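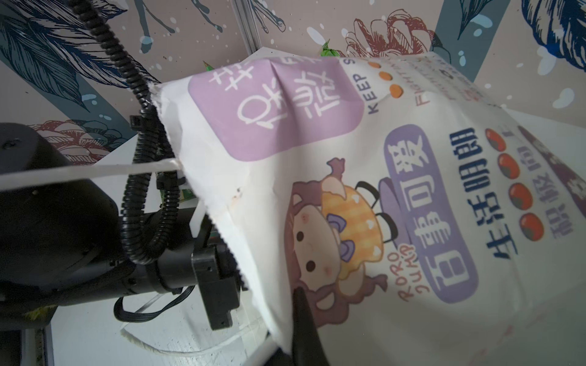
Ondener releases handling guideline for soft packaging

Ondener has published a guideline for robot cells that pick flexible retail packaging, including snack bags and pouches. The text, dated 14/05/2024, runs to 49 clauses and replaces the draft circulated in January.

Grip force on sealed bags must be logged at every pick. Cables and conduit on the arm are to be secured at fixed points and inspected every 300 operating hours. Wrist cameras must be checked for focus at the start of each shift – a change from the draft, which left the interval to the operator.

Latrice Villanueva, who edited the text, said over 50 comments were received, most of them on force logging. Van Dusen and Orneren will apply the guideline at three sites. Comments on the annexes go to the Ondener standards desk.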